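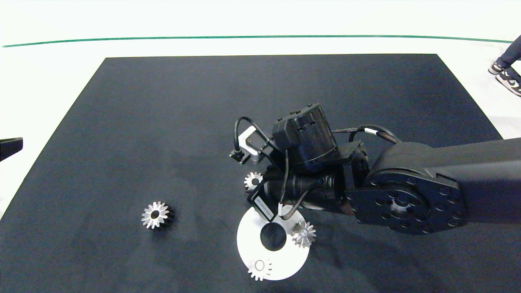 Braço robótico preto sobre um tapete escuro.

Dia aberto no arquivo da imprensa operária de Ulville

O arquivo de Ulville abre ao público uma vez por ano, em junho, e a visita é gratuita. Cheguei às dez da manhã, no comboio que vem de Lindon, e entrei com o primeiro grupo.

A coleção tem 1043 títulos de jornais e folhetos, quase todos de associações de trabalhadores e de sociedades de livre-pensamento. O núcleo mais antigo é uma reimpressão de panfletos de 1776 sobre impostos e representação, comprada a um livreiro de Rudmont. O resto vai das primeiras caixas de socorro mútuo às greves dos tipógrafos.

A sala de leitura tem lugar para poucas pessoas. Podem pedir-se três volumes de cada vez e só se escreve a lápis. O catálogo em papel continua mais completo do que o eletrónico, que ainda não inclui os folhetos sem data.

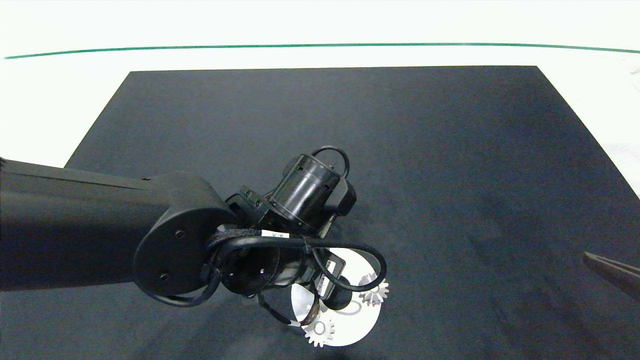 Depois passámos ao fundo Grīnberga, que era o que eu queria ver. São 494 cartas trocadas entre oradores itinerantes e as redações que lhes anunciavam as conferências. Muitas tratam só de dinheiro: bilhetes de comboio, aluguer de salas, folhetos que ficaram por vender. Numa delas, o orador pede 80 exemplares de um discurso e avisa que só poderá pagar metade antes do inverno. Noutra, a redação responde que a sala foi recusada pelo município e sugere um armazém.

A parte dos processos judiciais foi despachada depressa e ficou sem perguntas. Para consultar esse material é preciso marcar com duas semanas de antecedência, por carta ou ao balcão. As cópias pagam-se à folha. O último comboio para Lindon sai às sete da tarde.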